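Salad dressing tasters wanted, Graltard

Juvarora makes bottled dressings and marinades for grocery stores. We are looking for adults to taste new recipes at our Graltard kitchen in April. You do not need any food training. You do need to like vinegar, garlic and sesame, as most of the recipes have at least one of them.
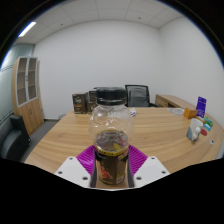
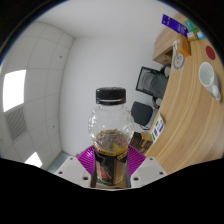 Do I have to come to every session?
Most tasters come to two, and you can stop after the first if it does not suit you.

Each session starts at 6 p.m. and lasts 90 minutes. You will taste small portions on lettuce, plain rice and cold noodles, then fill in a score sheet for each one. Water and crackers are provided. Please do not smoke, drink coffee or wear perfume in the hour before you arrive.

Tasters must be 18 or older and must not be allergic to soy, sesame, egg, mustard or fish. We cannot take people who work for another food maker or a grocery chain.

Pay is a store card for each session, handed out at the door when you leave. Travel is not covered. Parking behind the kitchen is free after 5 p.m., and the Tang Street bus stops across the road.

To apply, fill in the short form at the front desk or ask for one by mail. Tell us which evenings you are free and list any foods you avoid. We keep up to 500 names on file and call people as places open.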